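In Defense of Small Cases and One Big Tray

I used to be a drawer person. Everything went in the drawer, the drawer got shut, and I felt great until December, when I needed one little thing and had to dig for 15 minutes with the whole family watching. So this is my opinion and I'm sticking to it: put your small stuff in small plastic cases, and keep the cases by a tray with a real rim.

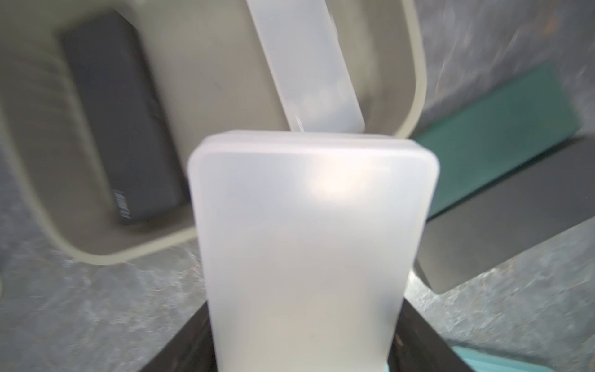
The beige-gray tray, thick walls and all.

My friend Yetunde Balogun thinks I've gone overboard. She says a case is only a drawer you have to open twice (she keeps her batteries in a cereal bowl, so take that how you like!). But I love being able to pick up one thing and know the rest is staying put. And color matters so much more than labels! Labels peel, and I never read them anyway. 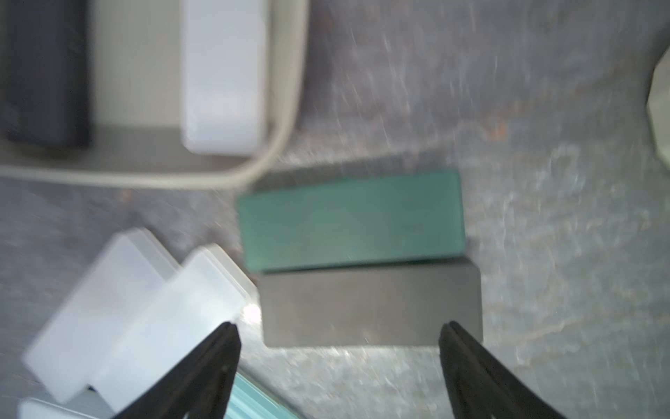 Give me a green one and a gray one and I'll remember what goes where for years. Matching sets look lovely in the store, sure, but then you get home and you're opening every single one to find the spare buttons.

I'll also say this about stone counters: they're the worst place to sort anything small. All those veins! I once lost an earring back on mine for 2 days, and I'd wiped right past it. A plain, pale container is so much easier on the eyes.

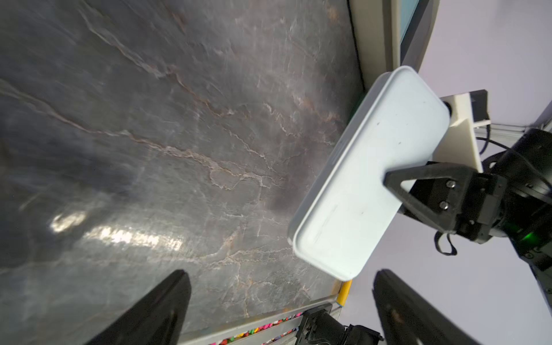

What I'd skip

Anything with a fancy latch. Dividers you can't take out. And please, please don't buy a giant set before you've sorted what you own. I did that once and ended up storing cases inside other cases.

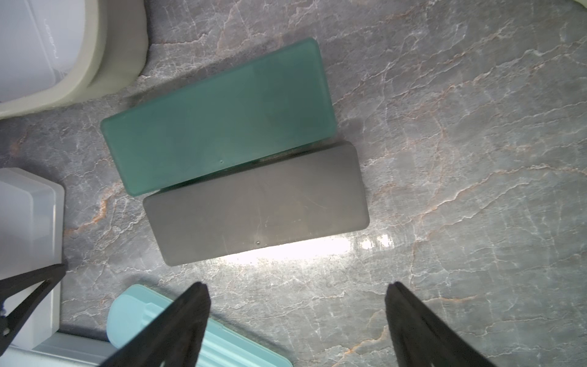 Start with a couple in different colors, use them for a month, and see what you keep reaching for. Yetunde can keep her cereal bowl.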